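Visita ao laboratório de Sitard: uma tarde com a cozinha simulada

Notícias dos membros, edição de agosto

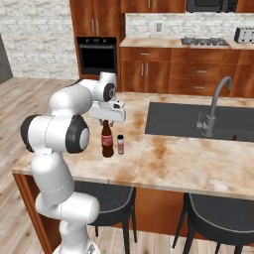

O que fomos ver

No mês passado a nossa associação foi recebida na Culetti, que ocupa dois andares de uma antiga fábrica de fios em Sitard. O edifício é de 1893 e ainda tem a data em ferro por cima do portão, o que agradou muito aos membros que vieram mais pela arquitetura do que pelos robôs. Para os outros, o interesse estava no segundo andar, onde a empresa prepara os programas dos seus braços robóticos antes de os experimentar com objetos de verdade.

Fomos recebidos às duas e meia por Hywel Yorath, que dirige a parte de simulação. Ele é galês, fala um português aprendido em Coimbra quando era estudante, e pediu-nos desculpa pelos erros. Eu, que também aprendi esta língua já adulto, senti-me logo em boa companhia.

A demonstração foi feita num ecrã grande, na sala do fundo. A cozinha que se vê na imagem existe só no computador: a bancada de pedra, os armários de madeira avermelhada, o lava-louça, tudo foi desenhado pela equipa. O braço branco é o modelo de um braço que eles têm também em metal, no andar de baixo. O exercício do dia chamava-se simplesmente «garrafa» e consistia em pegar na garrafa escura pelo gargalo, levantá-la e pousá-la do outro lado do lava-louça, sem tocar na garrafa mais pequena que está ao lado.

Dito assim, parece uma coisa de nada. Eu pensei o mesmo, confesso, e creio que vários de nós o pensaram.

Porque é difícil pegar numa garrafa

Yorath parou a simulação no momento em que a pinça estava por cima da garrafa, com os dedos abertos de um lado e do outro do gargalo, e ficou muito tempo a falar deste instante. Segundo ele, é aqui que se decide quase tudo. Se os dedos descem um pouco tortos, empurram o vidro em vez de o apertar. Se fecham demasiado alto, a garrafa fica pendurada e balança quando o braço se desloca. E se fecham demasiado baixo, já na parte larga, pode acontecer que a pinça não tenha abertura suficiente.

Depois há a vizinha. A garrafa pequena, branca com tampa preta, foi posta ali de propósito, muito perto da outra. Numa cozinha verdadeira as coisas estão juntas, explicou ele, e um robô que só sabe trabalhar com um objeto sozinho no meio da mesa não serve para muito. Na tarde da nossa visita, a primeira tentativa acabou com a garrafa pequena deitada. Na segunda, o braço fez o caminho inteiro e pousou a garrafa no lugar certo, e houve palmas na sala.

Perguntei se as manchas da pedra incomodavam. A bancada tem um desenho bastante forte, creme com manchas cor de ferrugem e de laranja, e eu mesmo tinha dificuldade em não olhar para elas. A resposta foi interessante: a equipa muda a pedra, a madeira e a luz de um exercício para o outro, e guarda os desenhos mais confusos para o fim. O programa tem de aprender que uma mancha é uma mancha. Esta pedra, disse Yorath, é uma das que deram mais trabalho, e na equipa chamam-lhe «a pizza».

As perguntas dos membros

A conversa durou mais do que estava previsto. Um dos nossos quis saber se uma garrafa simulada pesa alguma coisa. Pesa, no sentido em que o programa lhe atribui um peso e calcula como ela cai. O líquido é outra questão. Um líquido que se mexe lá dentro é muito mais caro de calcular, e por isso, neste exercício, a garrafa é tratada como um corpo sólido, todo igual por dentro. Yorath reconheceu que é uma mentira pequena e que às vezes se paga mais tarde, no andar de baixo.

Outra pergunta foi sobre a altura do braço. Alguém achou que o cotovelo saía demasiado para o lado, por cima do soalho, e que numa casa isso seria um perigo para quem passa. Também aqui a resposta foi franca. O programa escolhe a posição que lhe dá mais liberdade para a mão, e não sabe nada de pessoas que passam, a não ser que alguém lho ensine. Há um projeto para isso, chamado Evberg, que começou na primavera e ainda está nos primeiros passos. Os bancos pretos debaixo da bancada servem já um pouco para este fim: são obstáculos que o braço tem de respeitar, mesmo quando não precisa de se aproximar deles.

Houve também a pergunta inevitável – quando é que um destes braços vai arrumar a nossa cozinha? Yorath riu-se e disse que a sua mãe lhe pergunta o mesmo. Não quis dar uma data. A Culetti trabalha neste momento para cantinas e para cozinhas de hospital, onde os objetos são menos variados e se repetem todos os dias.

O andar de baixo

Antes do café descemos para ver o braço verdadeiro, que é o modelo Skinner, na sua versão de seis eixos. Estava parado para manutenção e só pudemos vê-lo mexer a pinça, abrir e fechar, três vezes. Fiquei surpreendido com o silêncio. Eu esperava um barulho de máquina e ouvi um pequeno sopro, quase como o de um frigorífico. Os técnicos mostraram-nos ainda uma prateleira com garrafas de plástico cheias de areia, que utilizam quando passam um exercício do ecrã para a oficina. As de vidro, disseram, só vêm quando o braço já merece confiança.

O café foi servido na antiga sala das bobinas, com uma tarte de cereja da região, muito boa.

Informações práticas

A Culetti aceita repetir a visita no outono para os membros que desta vez ficaram em lista de espera. O grupo deve ser pequeno, pois a sala do fundo tem poucas cadeiras. Quem quiser participar pode inscrever-se junto da secretaria, pelos meios habituais, até ao fim de agosto. A subida ao segundo andar faz-se por uma escada bastante íngreme, mas existe um monta-cargas que a empresa põe à disposição de quem precisar – é favor avisar no momento da inscrição. Pede-se também sapato fechado para a passagem pela oficina.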